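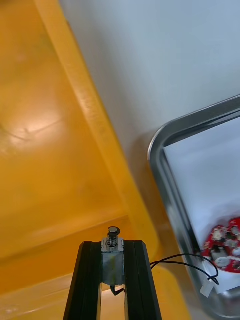
Jerik asked under my last update why a robot sorting circuit boards should need a sense of touch at all when it's got perfectly good cameras. Fair question! I had the same one in my first week.

My answer is glare. Shiny steel and glossy plastic throw the light back at you, and our depth guesses go all over the place (the yellow bins are the worst, I could write a whole second report on them).

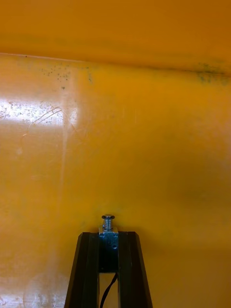 So my part of the Wusa project was to see if the arm could work out when it's touching something, using only the motor currents it already reports. I took a small network we nicknamed Plerkitz and trained it on 1000 short recordings, each one labelled by hand as touch or no touch. That ate almost 8 evenings and a frankly silly amount of toast.
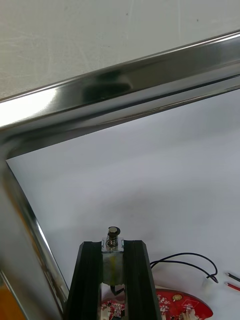
Fig. 3: Wrist view at the tray, with the red board below the fingers.

Results, then. Slow moves came out really well and the network beat our plain threshold on every surface I tried. Fast moves were a mess, as the currents jump about when the arm speeds up and Plerkitz reads that as a bump. Wires are hard too – they're so light that they barely show up in the signal.

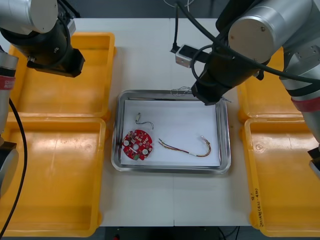
I tried 3 ways of smoothing the currents and the simplest one, a short running average, did best. It does make the answer a bit late, which matters if you're heading for a steel rim at speed. In April I want to feed in the planned speed as well and see if the false bumps go away. My labels could do with a second pair of eyes before then, so shout if you're free!

Filed under: Student Projects, Robotics
2 comments | 8 shares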